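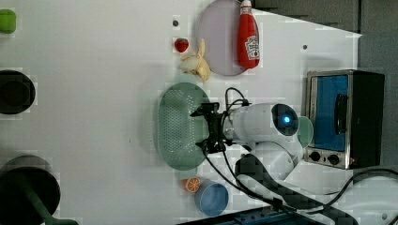 Surely a confirmed booking is a confirmed booking, one of you wrote on the feedback sheet after the February session, and hotels that sell the same room twice ought to be ashamed of themselves. Hold on to that feeling. It will be useful when you are on the guest's side of the desk, and much less so during your placement.

Hospitality Operations, Unit 3
Overbooking and the art of moving people
Handout revised Mar 16, 2020

1. Why hotels do it

A room left empty tonight can't be sold tomorrow. Some guests cancel late, some never turn up, and some book three hotels and decide in the taxi. The hotel therefore takes a few more bookings than it has beds and hopes that the missing guests and the extra guests come out even. When they do, the revenue manager is a genius. When they don't, the revenue manager has gone home and you are on the desk.

Our case hotel is the Brilarer in Murulcombe: seafront, opened 1929, 148 rooms, one lift with opinions. Bookings come through the Maglaya system, which warns staff when the house is oversold. The warning is a small orange triangle. Staff have learned to live with it.

2. Terms you will need

No-show: a guest with a booking who doesn't arrive and doesn't cancel.
Walking a guest: sending someone with a valid booking to another hotel, normally at your own hotel's cost. Very little walking is involved. Call a taxi.
Sister property: another hotel under the same owner. Family likeness varies.
Upgrade: a better room than the one booked. Also used at the desk for a different room, a higher room, and once for a room nearer the ice machine.

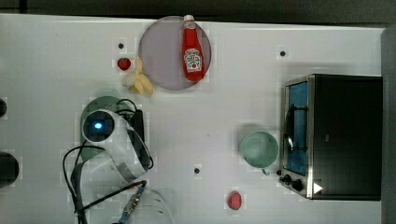 Fig. 1. Plate with ketchup bottle; toy bananas to the left.

3. Whom to move

The usual order is one-night stays first, then late arrivals, then guests who booked at the lowest rate. Leave families alone if you possibly can, along with anyone who has mobility needs or has come for a wedding. Tour groups are a special case. Moving a whole coach party is easier than it sounds, as the operator makes the announcement and you don't have to be on the coach. Splitting a party between two hotels is harder than it sounds — someone will always end up in the one without the pool.

The Brilarer's overflow goes to the Bodow, a plainer place up the hill. Its breakfast is better. Say so early.

4. What to say

Apologise once and properly. Give the name of the other hotel, what is being paid for, and how the guest will get there. Don't blame the computer. Don't say "upgrade" unless the guest would agree on seeing the room.

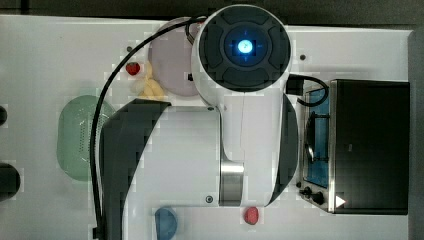
But what if the other hotel really is nicer, came the question when we ran this as a role play, and the guest still wants the first one? Then the guest wants the first one. People have shown the photos to their mother by now. They have worked out the walk to the pier. Offer a return the next night if they are staying on, and write it into Maglaya before you put the phone down.

5. For next time

Read the complaint letter in your pack, from a guest who waited over 60 minutes in the Brilarer lobby and was given a mint. Draft a reply of one page. Decide what you would refund and be ready to defend it. Replies that begin "We are sorry you feel" will be handed back unread.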